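About Us

Hello and welcome! Wunden is a small school of outdoor living and packing. We teach people how to get their gear sorted, how to set up a comfortable camp without losing their temper, and how to put everything away so that it is easy to find next time. If you have ever opened a storage bin in October and pulled out one sock, half a tent and a birthday candle, you are our kind of person.

How it started

Kurniawati Raju started Wunden after a family trip to Lake Esar, where she spent the whole first evening looking for a can opener. It was in the bag with the swimsuits. (She still has that can opener, and it now has its own pocket!) When she got home she emptied every bag onto the living room floor, sorted the lot, and wrote down where each thing should go. A neighbor asked to borrow the list. Then the neighbor's sister wanted it, and before long Kurniawati was spending her evenings in other people's garages, sitting on upturned crates and talking about bedding.

Dionysis Nikolaidis came to one of those garage evenings with a car full of gear he had inherited from an uncle. He had taught shop class for years and liked the way the evening went – lots of talk, lots of handling things, very little lecturing. He stayed to help fold chairs and has been teaching with us ever since. Dionysis looks after everything with legs, hinges or wheels. Kurniawati looks after everything made of cloth, and she takes the beginners' class as well, which she loves so much that we have given up trying to share it out.

Our first real room was on Wibisono Street, above a bike shop. It had a lovely big window and a terrible staircase. Carrying folding tables up those stairs taught us a great deal about which tables are worth owning! We are on the ground floor now, in the old Grondov building, with a wide door at the back and enough floor to lay out several full sets of gear side by side.

What we teach

Our beginners' class is called Everything Out. You bring what you have, in whatever state it is in, and you empty it onto the mats. We begin there because most people have no idea what they own. Families find three flashlights and no batteries. Couples find that each of them packed a tablecloth. You sort it all into piles, the piles get names, and the names go on the lids. It is noisy and cheerful and the two hours go very quickly.

After that comes Soft Things. This class is all blankets, towels, spare clothes, pillowcases and those odd bits of cloth that live in every camping bin and turn out to be useful every single time. We practice rolling and coiling as well as plain folding. A good roll stands up in a bin next to its neighbors, so you can lift out one without disturbing the others. We also talk about what to do when you don't have time for a good roll, and the answer is that you drop it in the right bin and sort it out later. The right bin is most of the work.

Then there is Tables and Carts, Dionysis's favorite. Folding furniture is wonderful stuff and we could talk about it all day. You will learn how to open a crossed-pole frame without pinching your fingers, how to seat a slatted top so that it sits flat, and how to tell whether the ground is level enough for the soup. You will also load a cart and wheel it across grass, gravel and our back step. Heavy things go low, food goes where you can reach it, and whatever you need first goes in last. People always say they know this one, and then they bury the tent pegs!

The last class is Pack Down, and it is the one former students tell us they use the most. Anyone can pack for a trip when they are excited about it. Packing up at the end, when everybody is tired and the kids are hungry, is another matter. We practice it as a group with a timer running and music on. The record for a full family set is 7 minutes, set by two grandmothers and a ten-year-old, and we would love to see someone beat it.

The room

Visitors often ask what our classes look like, and they look like a room full of stuff. We keep foam mats on the floor so that you can kneel comfortably. The furniture gets put up and taken down over and over, and it shows its age here and there. We like that. You can learn more from a table that has been used than from one fresh out of the carton, and you won't be afraid to handle it.

Our lending shelf holds bins, carts, tables and bags you can borrow for a weekend before you decide to buy your own. There are 123 items on it at present, all of them given by students and friends. If you have a chair you never sit in, please bring it by! We check every joint and buckle, mend what we can, and write the name of the giver in the shelf book.
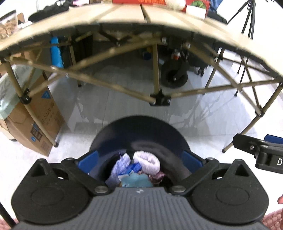

Grondov Building, 12th February

A full room for Tables and Carts, and so much going on that we ran over by half an hour. The folding table with the beige slatted top was up on its crossed poles, with packages on it and a black wheeled cart behind. Closer in is the navy bin, piled with soft things: a white coiled bundle at the top, a white-and-lavender patterned cloth to the left, something pale teal and something dark purple. We had a long and very friendly debate over whether cloths should be coiled or folded flat, and it is still going on by email. Kurniawati is for coiling. Dionysis says it depends on the bin.

Who comes

All sorts of people. We get young families before their first trip, retired couples who are trading the big tent for a small one, scout leaders, picnic lovers, and a surprising number of people who don't camp at all but would like to be able to close their hall closet. You don't need any gear to join in. You don't need to be tidy either, and we have a soft spot for those who aren't.

Children are welcome in every class and tend to be better at it than the grown-ups. We set them up with a bin of their own, and they get the final say on what goes in it.

How we run things

We keep groups small enough that everyone gets their hands on the furniture. Fees cover the rent, the heating and the tea. We don't sell gear and we don't take money from the people who make it, so when you ask us which table to get, you will hear what we think (at length, if Dionysis is in). Last year 500 people took at least one class with us, and many of them came back with a friend or a parent in tow.

Every student goes home with a set of blank lid labels and a copy of Kurniawati's original list, which has grown to two pages. The can opener is still on the first line.

Come and see us

You'll find us at 1318 Esar Road, in the Grondov building. Use the back entrance if you are bringing a lot with you – the door is wide and there is room to pull up a car beside it. Drop in during any class to have a look around, or leave a note in the mailbox and one of us will call you back. Wear something you can kneel in, and bring the bin you have been avoiding!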